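**Folding arm on the linen line, anyone else living with one?**

**annatjie_k**
Hello all, long-time reader. I work in the finishing room at Starkport (hotel linen mostly, some care homes) and in February we were given an arm to help with the flat folding. There are 19 of us on days and I've fed sheets for longer than I care to admit. My shoulders are thankful, I'll say that straight off, but the job has changed more than I expected and I'd love to hear how others have settled in.

**magdyh**
Welcome! We've had one at Skemilach for 18 months. The lifting went and the watching came in, and I find watching more tiring, oddly enough. By two in the afternoon my eyes are done. Ask for rotation now, while they're still in a listening mood.

**Ezzat_nights**
Can't agree, Magdy. I'd take tired eyes over a bad back any day of the year. What I do miss is the talking. Four of us used to stand round one table and put the world to rights, and now it's me and the hum of the thing.

**annatjie_k**
Oh, the talking, yes! Our Loubna has moved to packing and I only see her at tea. On paper we did 709 pieces last shift and everyone upstairs was delighted, but I was the one smoothing the corners.

**magdyh**
And does anybody pay you extra for the corners? That's my real grumble. They call it "minding" on the rota, as if you were sat there knitting.

**annatjie_k**
Not a penny so far, though I've asked. Mostly what I mind is cloth lying crooked before the arm gets to it, and I've got into the habit of looking along the cable and down at the table.
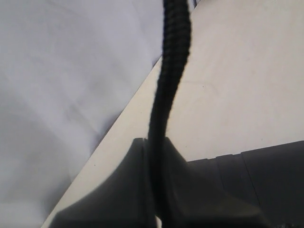 *Down by the gripper, with the pale cloth lying next to it.*

**Ezzat_nights**
Good thick braid on that cable. Does yours stop if you lean in? Ours does, and then it's 60 seconds before it'll start again, which is long enough to lose your temper and find it again.

**annatjie_k**
It does, bless it. I've started keeping my crossword by the stop button. Magdy, how did you word the rotation request? I'm seeing the supervisor tomorrow morning and I'd rather go in with something written down.

**magdyh**
I'll dig mine out after tea and send it to you. Put the eye strain first and leave the pay for the second page.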